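Search this list Go Advanced search

[jiltthorpe-sewing] Re: Folding puffy hoods without ruining them
From: Zuzana Matoušek
Date: January 26, 2024

Toshiko Kikuchi wrote:

> Hello all,
>
> I have ended up with the job of sorting the winter things for the
> Jiltthorpe coat swap, and I'm stuck on the hoods. The coats hang
> fine. The scarves roll. But the detachable hoods, the padded ones,
> just flop over whatever way they like, and when I press them flat
> in a box they come out with a crease straight across the crown. I
> had two come out of the box from December looking like they'd been
> sat on.
>
> Is there a proper way to fold a padded hood? Or should they not be
> folded at all? I have one big plastic tote and a shelf over the
> washing machine, and my dining table to work on when it isn't
> covered in homework.
>
> Also if anyone still has the directions for the Isel hood I would
> love to see them. Mine went out with the recycling.
>
> Toshiko

Hi Toshiko, and hi everybody,

Oh, I feel for you. I have gone around and around on this with my own hoods, and with soft black ones especially – every bit of lint in the house finds them, and you can't see what shape they're in until you've got them under a decent light. So this will be long. Get some coffee.

First thing, don't fold across the crown. I think that's what did in your two from December. The stuffing at the top of a padded hood is where all the loft is, and a crease there just sits and sits. What I do is fold it the long way, down the center back seam, so the left side lies on the right side like you're closing a book. If there's no center seam (the three-panel kind have two seams and a strip down the middle), let the strip bend wherever it wants to and don't force it. Then tuck the neck edge up inside a couple of inches and stop. You end up with a slouchy half-moon sort of thing. It isn't pretty and it doesn't stack worth a darn, but it opens up again with a shake.

Before I fold, I pick the hood up by one edge and let it hang over the table for a bit. That does more than any amount of patting. The weight pulls the lower part down, the top rounds out by itself, and then you can see where it naturally wants to bend. If the lining is twisted inside, you'll see that too, because it'll droop off to one side. I used to lay everything down and smooth it with my palms, and all I ever did was push the fill into the corners.

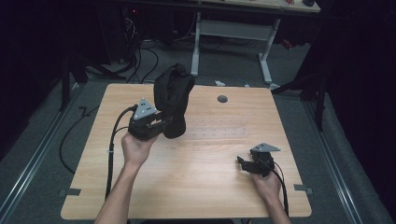
The other thing I'd say is work on a bare table. I know, the homework! But a tablecloth grabs the fabric and drags it around while you're trying to get the edges to meet, and then you fight it. I like a light-colored wood top for dark things and I throw a white sheet over it for nothing, ever, because then I'm picking white fuzz off of black nylon until bedtime. A quick wipe with a damp rag, let it dry, done. If your table has one of those cord holes in it, watch the drawstring toggles. I have lost a cord end down mine more than once and pulled, and you can guess how that went for the hood.

If you want them all to come out the same size so the tote packs evenly, stick a strip of the clear measuring tape across the table and fold to a mark. I don't bother when it's only a few. For a swap I probably would, just because somebody else is going to be helping you, and "fold it to the mark" is easier to say than anything I could explain in words. The tape comes up with a hair dryer if it's been down a long time. Go slow on an oiled finish, I took a little shine off my old desk that way and I'm still annoyed with myself.

For the tote, put the hoods in last and on top, neck edge down, and don't snap the lid if you have to lean on it. Better to leave two out and put them on the shelf over the washer. I'd put an old pillowcase over those, though. My washer shelf gets damp in the winter and the dryer lint up there is something else. If you have hangers with clips on them, you can also clip a hood by the neck facing and hang it with the coats. Put a scrap of felt under each clip or you'll get little bite marks.

As for the two that are already creased, have you tried the dryer yet? Check the label first, obviously. If it's polyester fill I'd give them ten minutes on low with a couple of clean tennis balls and take them out while they're still a tiny bit warm, then do the hanging trick. If it's down, go longer and keep stopping to pull the clumps apart with your fingers. I wouldn't iron either kind. I did iron one once, with a cloth over it and everything, and the shell went shiny right along the seam. It lives in the garden shed now and gets worn for raking.

A hand steamer is okay if you keep it moving and stay back from the fabric. Steam from the lining side if you can get in there. Let it cool on something round – a mixing bowl upside down works, or a melon if it's that time of year, which it isn't.

On the Isel directions: yes! I have them, in the blue folder, page 2 a little chewed by the cat. It's the version with the short neck band, not the one with the snaps. I'll scan it this weekend and send it to you off list because the attachment limit here is silly. The bad news is that the band piece on mine is a touch short and you have to ease it in, so cut it long and trim. If you'd like a roomier hood, the Skála one is nicer to sew and a lot nicer to fold, since the back is cut in one piece and doesn't have that stiff ridge. I made the Skála in a heavier padding last year and it was too much, my sister said I looked like a mushroom. A thin padding is plenty for around here.

Oh, and for anyone buying padding, the shop in Pelledberg still has the thin black-backed kind on the bolt. Ask at the counter because it's kept in the back, and bring a big bag, they only have the little paper ones. I got mine home on the bus hugging it like a toddler.

One question back to you, Toshiko. Are the hoods going to be matched up with their coats before the swap, or are they going out loose in a bin? If they're supposed to match, I'd safety-pin a scrap of ribbon in the same color to the hood and to the coat's hanger loop. I've seen what happens at the bottom of a loose bin and it's all black hoods with slightly different zippers, and you stand there trying each one like Cinderella's shoe. I have a whole jar of ribbon ends you can have. I can also come over and fold for an evening, Tuesday would be best for me, and I'll bring my own table light.

Let me know about the ribbon before I give the jar to the kids' art group.

Zuzana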